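Prornenport, morning, at the kitchen table

Couldn't sleep past six, so coffee on the balcony and a bit of writing before everybody wakes up. We got in last night on the slow train from Neditz, five hours with my knees against somebody's suitcase, and I'd do it again tomorrow for that stretch along the water! Hajar Tahiri slept through the whole thing. I kept poking her at the good bits and she kept telling me to go away.
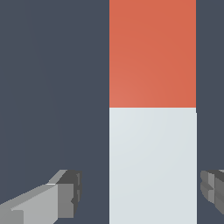
Two colors, one on top of the other.

Dinner was at Chraibi, up the steps behind the harbor. I had the fish stew and then (no regrets) most of Hajar's too. The lady at the next table, Domenica Schwaiger, has been coming here every summer since she was a girl and wrote us a list on the back of her receipt: which beach gets the shade after lunch, which bakery to skip, which bus driver will stop if you wave. I've stuck it in the back of this book so I don't lose it.

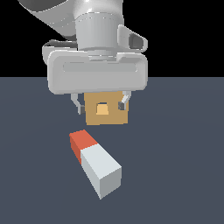 Afternoon, up at the lighthouse

There are 486 steps, or so the sign at the bottom says, and I believe every one of them. My legs are jelly. You can see clear over to the islands from up here, and the wind nearly took my hat. Hajar bought a lemon ice at the kiosk and won't share, which I guess is fair after the stew. 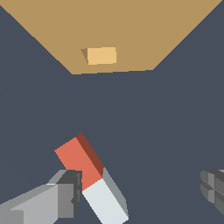 Bedtime

Swam until our fingers wrinkled, then walked home the long way past the boats. Bus 593 to the market leaves at eight and I still haven't rinsed the sand out of my sandals. Must remember to buy stamps for Mom's postcard.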